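Notes for my talk: "How much is a spoonful?"
Tuesday evening group, Koseck library, upstairs room
Speaking time 40 minutes, then questions

Before I start
Check that the microphone works. Put the water glass on the left side. Ask the people at the back if they can hear me, and wait for the answer. Last time I did not wait.

Opening (5 min)
Good evening and thank you for coming in this rain. I want to speak tonight about old recipes, and about a small word which made me a lot of trouble, the word "spoonful".

Tell the story of the notebook. I bought it at the market in Kukuvwood, in a box with sewing patterns. It is handwritten, in two different hands, and it holds 200 recipes. The older hand writes very short. "Butter, flour, a spoonful of ginger, bake until done." The younger hand is more patient with us and sometimes gives an oven heat.

Pause here. Pass the copies of the ginger cake page around the room. (Please bring them back at the end, I have only three sets.)

Part one: which spoon? (10 min)
When I first baked the ginger cake, I took a teaspoon from my drawer. The cake was pale and tasted of nearly nothing. Then I took a tablespoon, and my family was coughing. So the question is which spoon the writer had in her hand, and how high she filled it.

Explain the words slowly, because people mix them:
Level – the top is made flat with a knife.
Rounded – as much above the edge as below it.
Heaped – as much as the spoon will carry.

In many old household books a "spoonful" of something dry means rounded, if nothing else is written. I believe my notebook follows this habit. I have three reasons, and I will show them with the ginger cake, the soda bread and the mustard pickle.

Soda bread: one level spoon of soda is too weak for the amount of flour given, and a heaped one tastes of soap. I tried all of them. Rounded was good.

Mustard pickle: the younger hand has corrected the older one. She crossed out "2 spoons" and wrote "3 level". I love this correction very much. It tells us that two rounded were three level in that kitchen, or close enough for her.

Say clearly: this is one notebook from one house. I do not want to make a law from it.

Part two: the drawer and the set (10 min)
For a long time the spoon for cooking was the same spoon you used for eating. Sets made only for measuring came into ordinary kitchens much later, and not everywhere at the same time. My grandmother never owned one. She had a coffee cup without a handle, and all her cakes were built on this cup. When the cup broke, she baked badly for one winter.

Ask the room: who has a cup like this at home? Take two or three answers, not more. (People like this question and it can eat the whole evening.)
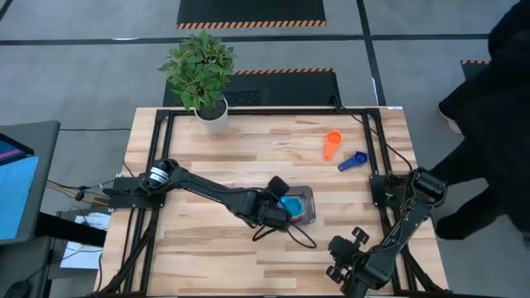
Slide 4. Two small measuring spoons.

Continue with the problem of countries. A tablespoon is 15 millilitres in Britain today, but in Australia it is 20. If you take a recipe from an Australian website, the salt may be wrong by one third. With flour you will not notice. With salt or baking powder you will notice.

Also the older British spoons. I have measured the ones from my own collection with water and a kitchen syringe, and they do not agree with each other. My advice is to write on the recipe which spoon you used. Even a small drawing helps.

Part three: how I test a recipe (8 min)
Go through it in calm steps, do not hurry.

First I copy the recipe exactly, with the mistakes. I do not repair the spelling.
Then I make a half amount, with level spoons, and write down the result the same day.
I change only one thing for the next try. This is the hard part for me – I always want to change the sugar as well.
When it tastes right, I weigh everything and put the grams in pencil beside the old words. The old words stay.

I keep these pages in a Zellow ring binder, the wide one, because the paper becomes thick from butter.

If there is time, tell about the plum jam from page 31, where I read "mace" as "maize" and used a whole afternoon for nothing. If the clock shows more than half past seven, leave it out.

Part four: what the group can do (5 min)
The reading room in Llorente Street has agreed to scan household notebooks for free in January. They will give the book back on the same day. Please bring also the ugly ones with stains. The stains are useful, because they show which pages were really cooked from.

Write the name of the village on a paper and lay it inside. Do not write in the book itself, and please no sticky tape.

Questions
Likely questions, with short answers:
Can I use a digital scale for a teaspoon of spice? Only if it shows tenths of a gram. Most kitchen scales are too rough.
What is a dessertspoon? Between the two, 10 millilitres.
What is a saltspoon? Very small, a quarter of a teaspoon in most books I have seen, but check the front pages of your own book.
May I have the ginger cake? Yes, it is on the back of the handout, with grams.

Collect the copies. Tea is in the small kitchen downstairs, and the cake is already cut.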